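How to Set Up a Spoiler-Safe Episode Tracker for a Long TV Series

A plain spreadsheet is enough to follow a book adaptation without reading ahead. The steps below use Dallisska, which has 35 episodes over 6 seasons, but any series works the same way.

1. Open a new sheet and name the columns Season, Episode, Title, Watched, Source Chapter. Freeze the top row.
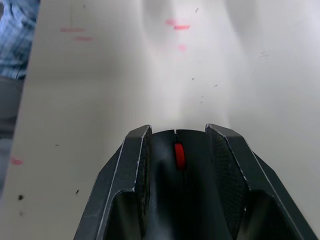
Enter one episode per row. Copy titles from the broadcaster's schedule page. Fan wikis often put plot details next to the title.

2. Format the Watched column as checkboxes. Leave every box clear until the credits have run. A half-watched episode counts as unwatched.

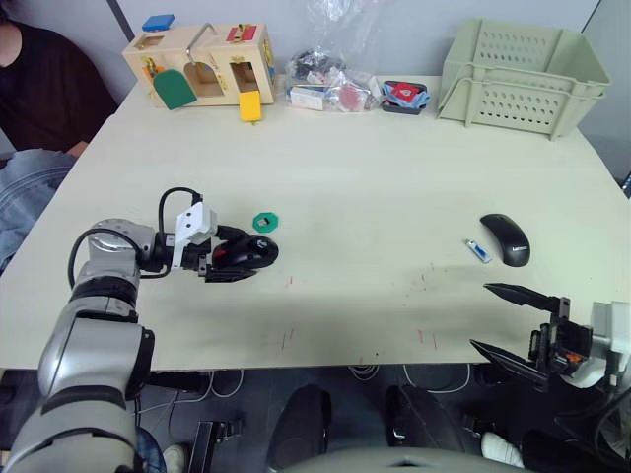
3. Fill in Source Chapter from the reading guide in the Lammers paperback. The guide starts on page 307 and gives chapter numbers only — no summaries. Where an episode draws on two chapters, enter the higher number.

4. Add a filter that hides any row below the first clear checkbox. Titles can give away a death or a return, so they should stay hidden too.

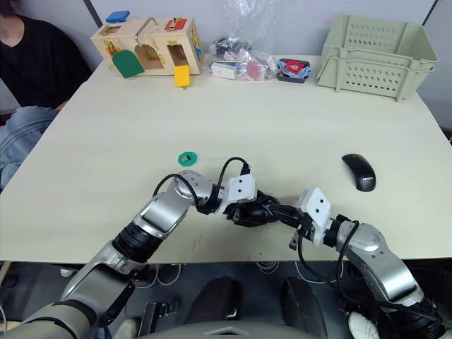 Save the filter as a named view. On a shared sheet, each viewer needs a separate view and a separate Watched column.

5. Mute the words "Dallisska" and "Erthorpe" in your social apps. Mutes in some apps expire, so check the list when new episodes start in November.

The same layout holds up for longer shows. Past 500 rows, split the sheet by season.

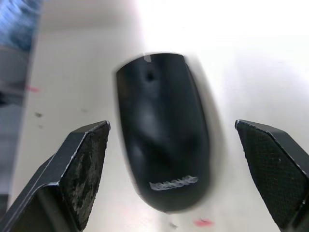
By Jana Hellwig
Prarnis TV Guides | Updated August 14, 2020

Specials and recap episodes go at the bottom of the sheet, with the Season cell left blank. Sort by Season, then Episode, after adding them.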